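Print this chapter | E-mail this chapter

Filed under: Textiles and Clothing Care > Student Text > Chapter 5

CHAPTER 5
Dark Cloth and Its Care

A black shirt is the most common garment in many wardrobes, and it is also the one about which people complain most. After one year it is gray at the elbows, greenish at the collar, and no longer matches the trousers that were bought together with it. The owner says that the color "went out." In this chapter we will ask where the color went, and why it did not go everywhere at the same speed.

Black is difficult for the dyer. To get a pale blue, a small quantity of dye is enough, and small errors are forgiven by the eye. To get a deep black, the fiber must take in a large quantity, often of several dyes mixed together, for example a navy, an orange and a red. Each of these has its own strength against water, light and rubbing. When one of them leaves the fiber before the others, the cloth does not become simply a lighter black. It turns toward brown, or green, or purple, and the direction of the change tells us which dye was the weakest.

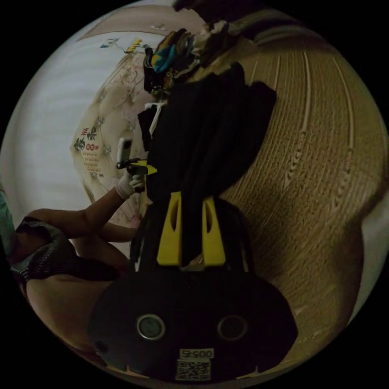 5.1 Three Ways of Losing Color

The first way is washing. Dye that sits on the surface of the fiber, without a proper bond to it, will come away in water. A good mill rinses its cloth until most of this loose dye is removed. When the rinsing is too short, the rest comes away in the home of the customer, usually onto something white.

The second way is rubbing, which textile workers call crocking. It can happen with dry cloth, but damp cloth is as a rule worse. The places to look at are the inside of the collar, the pockets, and the line of every fold. A crease that is made again and again in the same place becomes a pale line, even if the garment is hardly worn.

The third way is light. Sunlight breaks the dye molecule itself, so the damage can't be washed out or brushed away. Shop owners know this well. In the small town of Zorov, where I taught for some years, the draper Vasić turned the clothes in his window every 14 days, and still the shoulders faded before the sleeves.
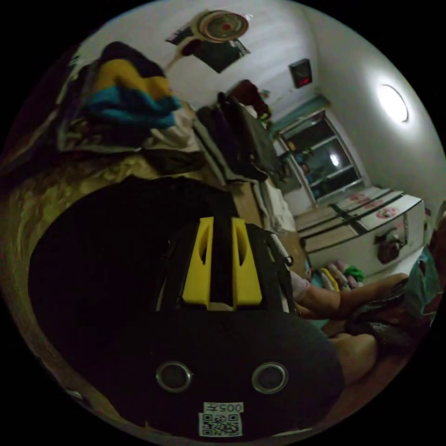 Fig. 5.1. Dark jackets and coats in a row.

5.2 What the Fiber Decides

The same dye does not behave the same on every fiber. Cotton is usually colored with reactive or sulfur dyes. Sulfur black is cheap and very deep, and it stands washing quite well, but bleach destroys it quickly. Polyester needs disperse dyes and a high temperature, and once the color is inside the fiber it stays there with patience. Wool takes acid dyes and gives perhaps the most beautiful black of all, but it asks for cool water and a gentle hand.

Blended cloth brings a special problem. In a blend of cotton and polyester the two fibers are dyed in 2 separate steps, and they fade at different speeds. The gray "frosting" on an old blended shirt is often the cotton part, which became paler, while the polyester part beside it remained dark - the cloth as a whole looks dusty and no brush will help.

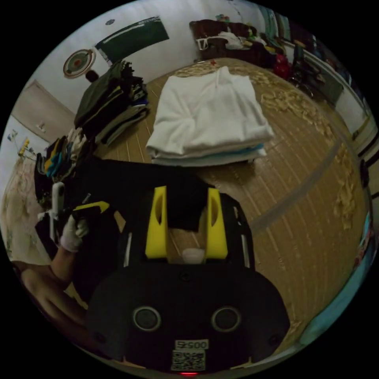
Department of Textile and Clothing Studies, Istari College

5.3 Storage

Folded clothing in a stack is convenient, but the fold edges on the open side receive all the light of the room. It is better to turn the stack so that these edges face the back of the shelf. Garments on a hanger have the same weakness at the shoulder. A closed cupboard solves both cases, provided that everything put into it is fully dry.

Dark clothes should be washed inside out, in cool water, and together with other dark clothes. The drum should not be filled too tightly, for then the cloth rubs against itself.

Before You Continue

Cut two strips from a piece of black cotton of the Stonodine type, or from any similar cloth which your teacher provides. Keep one strip in a drawer. Fix the other one to a window that gets the sun, and leave it there for 20 days. If you begin in September the light is still strong enough. Write down the color of both strips at the start, in your own words, and keep the page for section 5.4, where we will compare the strips against the gray scale.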